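Foro Mantenimiento de oficinas > Limpieza y plantas > Cercos blancos en tableros mate y agua de riego

Uvurel
Oct 28, 2020
Abro hilo porque el de julio se cerró sin conclusión. Datos de partida: agua de red con dureza de 34 grados franceses, mesas blancas de acabado mate, macetas de interior repartidas por la planta. Dos síntomas que creo relacionados:

1. Velo blanquecino en los tableros después de la pasada semanal, más visible junto al canto delantero. Paño apenas húmedo, sin detergente.
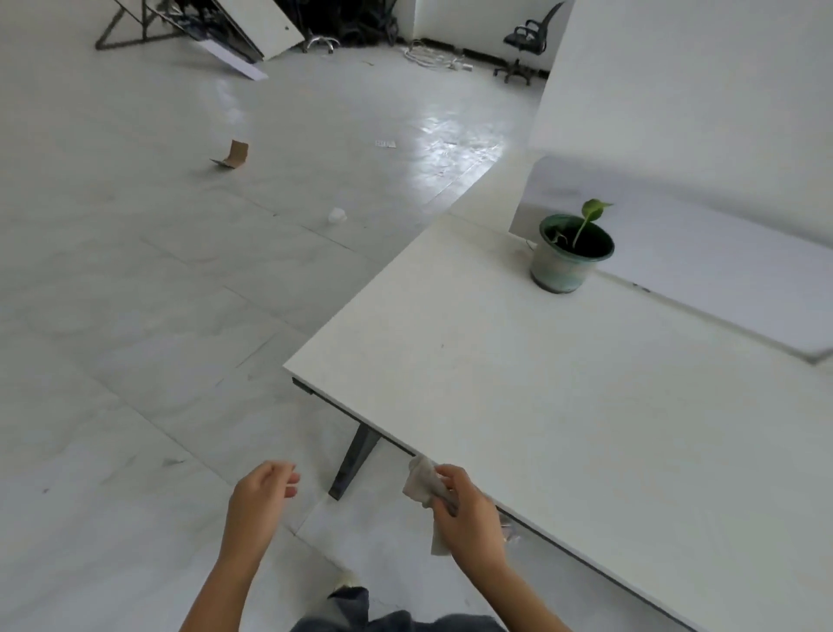
2. Costra clara en la superficie del sustrato y en el borde de los tiestos. Conductividad del drenaje en un potus: 4 mS/cm. El sustrato es el universal de Zisumwood, sin cambiar desde la compra.

Pregunta concreta: ¿tiene sentido tratar el agua en origen para los dos usos o conviene separarlos?

Ziltska
Separarlos. Para el tablero te basta agua desmineralizada de garrafa, el consumo es ridículo. Para el riego no hace falta llegar a tanto.
El velo del tablero, además, no tiene por qué ser cal. En melamina mate suele ser residuo de tensioactivo del paño, sobre todo si se lava con suavizante. Prueba: una gota de ácido cítrico al 5 % en una zona poco visible, aclarado inmediato. Si desaparece, carbonato. Si sigue igual, busca por otro lado.

Murakami
No estoy de acuerdo con la prueba del cítrico sin saber qué acabado es. Uvurel no ha dicho que sea melamina. En un lacado mate una gota ácida te puede dejar un punto con brillo distinto, y eso ya no se quita. Antes: paño lavado sin suavizante, agua desmineralizada, secado con un segundo paño. Si con eso el velo no vuelve, ya tienes la respuesta sin tocar nada.
Sobre el sustrato: 4 mS/cm en drenaje es alto para un potus, pero falta saber cómo se midió. ¿Primer drenaje tras varios días en seco, o después de pasar bastante agua? La diferencia puede ser del doble.

Uvurel
Primer drenaje, maceta seca. El acabado no lo sé, la ficha del fabricante se perdió en la mudanza. El paño sí se lavaba con suavizante, lo acabo de confirmar.

Ziltska
Entonces ya tienes un sospechoso. Retiro lo del cítrico mientras no se sepa el acabado, aunque en melamina lo he hecho muchas veces sin consecuencias.

Murakami
Para el riego, procedimiento que aplico con agua dura:

1. Retirar la costra, un centímetro de sustrato como mucho, y reponer.

2. Lixiviar en un fregadero con un volumen de agua igual al triple del de la maceta, despacio, con regadera de pico largo y estrecho. A chorro se abren canales y el agua baja por la pared del tiesto sin arrastrar sales.

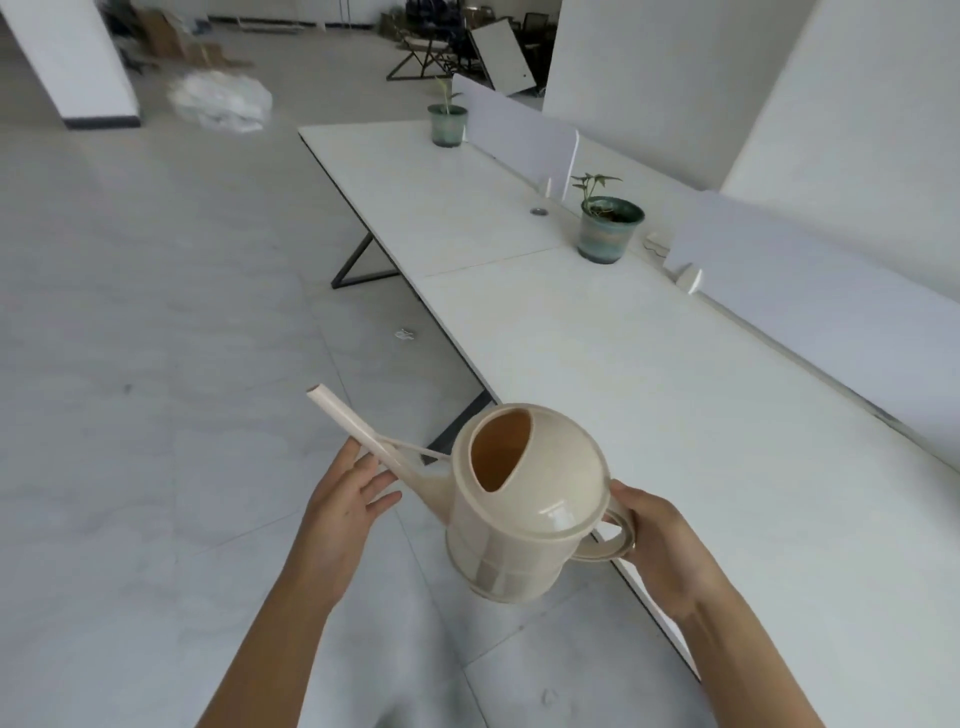

3. Dejar escurrir 30 minutos y vaciar el plato. Medir el drenaje del final, no el del principio.

4. Suspender el abono hasta bajar de 1,5 mS/cm.

Ziltska
El punto 2 con agua de 34 grados es discutible. Lavas sales solubles con un agua que aporta bicarbonatos y el pH del sustrato sigue subiendo. Yo mezclaría a partes iguales con agua de lluvia o de ósmosis.

Murakami
Los bicarbonatos se corrigen después. Lo urgente es el sodio y el resto de abono acumulado, y para eso el agua de red sirve. Mezclar encarece sin ganar nada en la primera pasada. En la última, de acuerdo.

Uvurel
Primer resultado: maceta lixiviada con agua de red y última pasada a partes iguales con ósmosis. Volumen en esa pasada, 253 ml. Drenaje final, 1,3 mS/cm. El tablero, con paño nuevo y agua desmineralizada, no ha vuelto a hacer velo después de dos limpiezas. Quedan unas marcas tenues que estaban de antes y que ya no creo que sean de depósito.

Ziltska
Desgaste, seguramente. Mira con luz rasante: si al pasar la uña no notas relieve, ahí no hay nada que disolver.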